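Notes d'intervention : acariens et humidité de la literie
Version du 2023-07-30

Diapo 1. Rappeler le périmètre : chambres d'hébergement occupées à l'année, relevés de l'étude Bradedero. Pas de données hospitalières.

Diapo 2. L'acarien n'absorbe pas l'eau liquide. Il la capte dans l'air et se dessèche quand l'humidité relative reste basse. Le dormeur fournit la vapeur et les squames. Insister sur le microclimat : la sonde murale sous-estime l'humidité au cœur du couchage. Plus de 600 relevés, 27 chambres.

Diapo 3. Aération du matelas nu. Drap et alèse retirés, fenêtre ouverte, chauffage maintenu. Coutil matelassé et bandes latérales n'évacuent pas la vapeur au même rythme ; préciser le point de mesure à chaque fois.
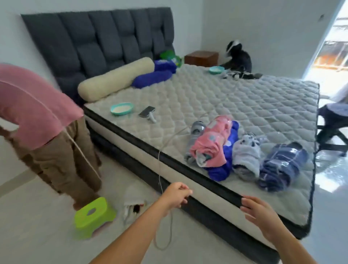 Hae-won Kang objecte qu'aérer en mars, par temps de pluie, peut recharger le textile au lieu de le sécher, et demande que l'humidité absolue extérieure figure dans le protocole. Objection retenue. Comparer les teneurs en g/m³, pas les pourcentages.

Diapo 4. Housses. Le critère est la taille des pores, puis la couture et la fermeture. Une housse intacte retient l'allergène sans assécher le matelas. Lavage du linge à 60 °C.

Diapo 5. Limites : pas de groupe témoin, sondes Melta recalibrées une seule fois. Renvoyer à l'annexe de Rhiannon Ifans pour les courbes de sorption.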